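Este site utiliza cookies para melhorar a sua experiência de navegação. Ao continuar, aceita a nossa política de cookies.

Software > Perceção e planeamento > Objetos finos e entrelaçados

Zomov Planner 2 — preensão de objetos que se enganchem uns nos outros

Quem já tentou pôr um braço a tirar um cabide de um monte de cabides sabe bem do que falamos: puxa-se um e vêm três! Foi a pensar nessas peças teimosas, cheias de ganchos e de vãos, que a nossa equipa na Prekstead escreveu o Zomov Planner 2, e temos muito gosto em apresentá-lo aqui com algum vagar.

O módulo de perceção separa as hastes uma a uma, mesmo quando são todas da mesma cor, e calcula qual das peças está por cima. O planeador propõe depois uma pega, um sentido de saída e, quando faz falta, uma segunda pega para a outra pinça.
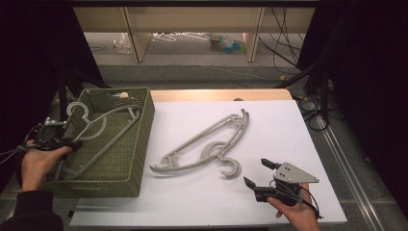
As trajetórias para duas mãos são planeadas em conjunto, com verificação de colisões entre as duas pinças, o cesto e a mesa. O modelo de base vem treinado com 2.668 demonstrações feitas à mão, e pode juntar-lhe as suas: bastam 60 para adaptar o sistema a uma peça nova (nós próprios ficámos contentes com o número). O editor de demonstrações está incluído na licença e permite cortar, etiquetar e repetir cada gravação sem sair do programa.

Os ganchos merecem uma palavra à parte. Um gancho deitado engana facilmente a estimativa de profundidade, e por isso a versão 2 trata-o como uma curva própria, ligada ao corpo por um pescoço curto — pode ver o resultado no visualizador e corrigi-lo com o rato, se for caso disso.
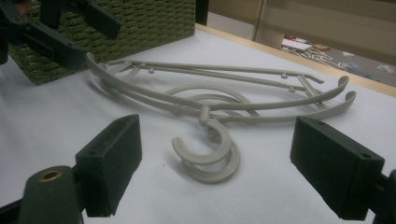
Cabide de plástico cinzento entre os dedos abertos da pinça, com o gancho deitado sobre a mesa.

Licença por posto de trabalho, com 2 braços incluídos. Atualizações gratuitas durante a vigência do contrato. A documentação está disponível em português e em inglês, e respondemos com todo o gosto a perguntas antes da compra.

Artigos relacionados
Sönmez — calibração mão-olho
Pirnuvside — editor de trajetórias
Zomov Viewer — visualizador de nuvens de pontos
Pacote de formação para novos utilizadores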